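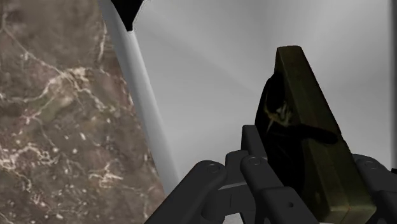 Speaker notes, Tradis evaluation talk
Slot: 2 p.m., main track, questions at the end

Slide 1. Title

Subject is the Tradis simulation kit, sold by Edis as a yearly license. We ran it for one quarter against our own pick-and-place work. The talk covers setup, grasp behavior, rendering, export and price. No vendor money, no loaned hardware. Say this early, people ask.

Slide 2. What is in the box

Three parts: the physics engine, a renderer, and an asset library with surface textures and common grippers. The library is the part most teams buy it for. A scene is a plain text file plus a random seed. The same file and seed give the same run on the same machine. On a different graphics card the images differ slightly and the contacts do not.

The kit ships without a planner. You bring your own or pay for the Edis one. We brought our own, called Geltau internally. Do not go into Geltau here, it has a backup slide.

Slide 3. Opening still again

Wrist-level view from a rendered episode. Olive block upright between black linkage fingers, marble-textured surface at left, gray background.

Points to make:
Linkages are modeled as separate parts, down to the pin holes.
One side of the block is in near-black shadow. Default lighting does this often. A policy trained on those defaults sees a lot of half-lit objects. We raised the fill light and kept a share of the dark ones.
The block runs out of view at the bottom and the fingers cover more of it. Any pose estimate from this view has to work with a partial outline.

Pause. The people at the back need time with this one.

Slide 4. Test setup

3544 episodes, all single-object grasps. Object, surface texture, light direction and camera offset were randomized. Friction was left at the library values for the first pass and tuned for the second. Gripper model taken from the library unchanged.

Duangkaew is the name of our test cell, for anyone who has only seen it in the report. Real-world comparison runs were done there.

Slide 5. Contact behavior

Flat faces are good. The fingers settle and the object stays put, with no visible jitter at the default step size. Tapered objects are weaker. With library friction, wedge shapes creep upward out of the grip during a long hold. Halving the time step fixes most of it and doubles the run time. Edis lists this as a known issue and has given no date.

Thin sheets and cloth: not tested. If asked, say not tested and move on.

Slide 6. Rendering

Textures are high in contrast, the veined stone ones most of all. Our segmentation model took veins for object edges until we added more of those surfaces to training. Reflections are approximate. Depth output is clean, too clean for our sensors – add your own noise.

Slide 7. Export and tooling

Log export works. Joint states, contact forces and images share one clock. The Python interface is stable, but the documentation is behind by one release. We filed 23 tickets during the quarter. 2 were still open in November, both in the export module. Neither blocks normal use.

Slide 8. Cost

License is per seat, render nodes are billed separately. Check the render line in the quote before signing. Ours left it out of the first draft.

Slide 9. Recommendation

Buy it for rigid objects with flat faces if you already own a planner. For tapered parts, budget the extra compute or wait for the fix. For cloth, look elsewhere or run your own trial first.

Backup slides: Geltau interface, friction table, time step comparison, Duangkaew floor plan.

If running late, cut slide 7 down to the ticket count and go straight to cost.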